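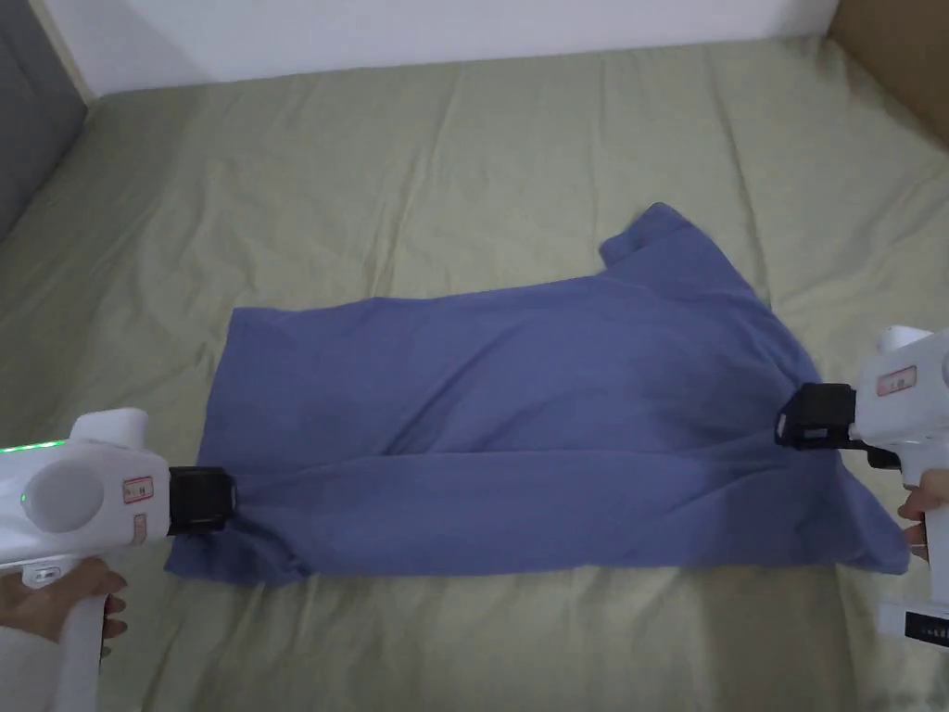 Blue cotton drawn out sideways on the green sheet, creases still running on the diagonal.

August, a little after 4 in the afternoon. Folding, continued

I meant to write this up before lunch and then the dryer ran long, so bear with me if the morning part is thin. Today was meant for comparing two ways of getting a soft cotton top flat before folding it, the quick shake in the air that my mother always did and the slower sideways pull on the bed, and I spent far more time on the pull than I'd planned because I got fond of it.

Weights first, while I can still read my own scribble. The basket load (clothes only, basket zeroed out) was 3192 g out of the washer and into the dryer, and 3020 g when I took it out after 60 minutes on low. I had hoped for a bigger drop. The thick seams still felt cool to me, the thin stuff was fine. I put the seamy things over the rack in the hall and carried on with the rest.

The pull goes like this, for whoever picks up the notebook next. Lay the thing across the bed, take hold at both sides, draw it out until the cloth just stops sagging, and then stop! It's so tempting to keep going. If you pull past that point you get long slanting folds from one hold to the other, and they are harder to smooth away than the little rumples you started with. You can see slanting ones in the blue at the top of the page, along with the corner at the upper right that wants tucking down and the flap at the lower right, which I'd bring in before doing anything else. Loose bits first, then the big smooth middle. I had that order backwards in the spring notes and I'm happy to correct it now.

The bed is a lovely surface for this, by the way. I know we talked about moving everything to the long table at Asfaw, and the table would be kinder to our backs, but a sheet holds on to cotton just enough that the far side stays put while you tidy the near side. On the table the whole thing skates off. The Firier cover might cure that. I haven't tried it yet, mostly because it's still in its bag on top of the wardrobe and I'd need the step stool.

Dark things are a separate problem. On navy I lose the creases completely once the light goes low, and if the cloth is lying in a heap I can spend ages hunting for an edge.

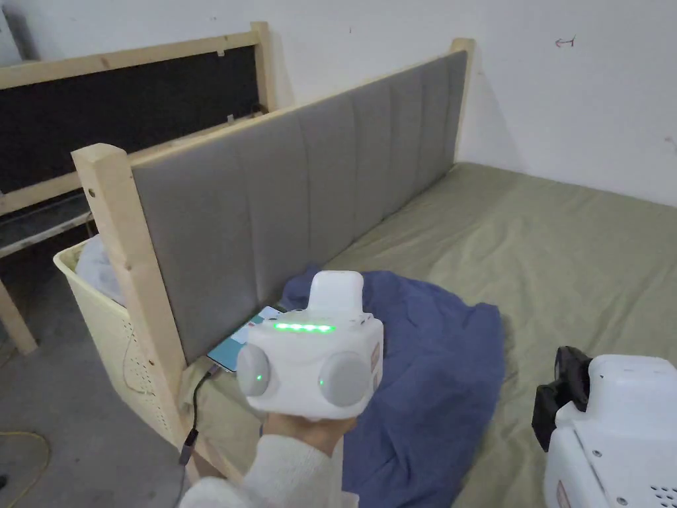
Fredy Sotelo read this over my shoulder and says I should stop hunting for the hem and look for the neckband, as it's the one part with some stiffness and you can find it by feel even in a dark pile. Fair point, and it also gives you the top and the middle in one go. He would also like it noted that he still prefers the shake.

I tried the neckband idea on six dark tops afterward and liked it very much, though with sweatshirts I kept picking up the cuff by mistake. Next time: dark things before lunch, lamp on the window side, and a longer dry for anything with heavy seams. Also return the spare hangers to Skernon, they've asked twice.

Recent entries
Pillowcases, inside out or not
Leneleo drying rack, first month
Socks: pairing before or after the basket
Fitted sheet, third attempt
Sorting the hall closet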